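News > Press Room > Weather and Flooding

Dodgate Asks Residents to Get Ready for the Wet Season Before It Gets Ready for Them

DODGATE -- The town of Dodgate will switch on its new river alert service in September, in time for the storms that arrive every fall and surprise a portion of the population every fall.

The service, built by Velard, reads 19 gauges along the Niltulex River and its side creeks. When the water at any of them climbs seven inches in an hour, registered households get a text message. The old system was a siren on the firehouse roof, which carried well as far as the firehouse parking lot.

"We've had people tell us they knew the river was up when the mailbox left," said Emmett Okafor, the town's emergency manager. "I'd like to give them a little more time than that."

Households in the low streets east of Žukauskas Bridge are asked to pack a bag now: medications, papers, a flashlight, dry socks and a warm sweater for each person. The shelter at the high school has heat, but the heat has opinions.

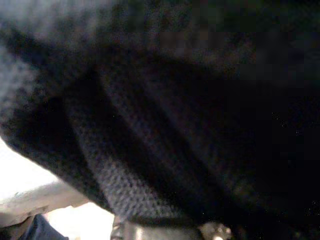 Signing Up

Registration is free and takes place at the town hall front desk, which closes at 2 p.m. Residents can list up to two phone numbers per address. Landlines will receive a recorded voice message read by Myfanwy Probert of Velard, who did 30 takes and asks that people listen to the end.

A test message will go out at 7 p.m. on launch night. It will say that it is a test. Residents do not need to evacuate, though last year's siren test cleared the bowling alley.

Sandbags are at the public works yard -- bring your own shovel, and please bring it home again.

Filed under: Storms & Flooding, Town Services

Contact: Dodgate Town Press Office | © Town of Dodgate | Back to top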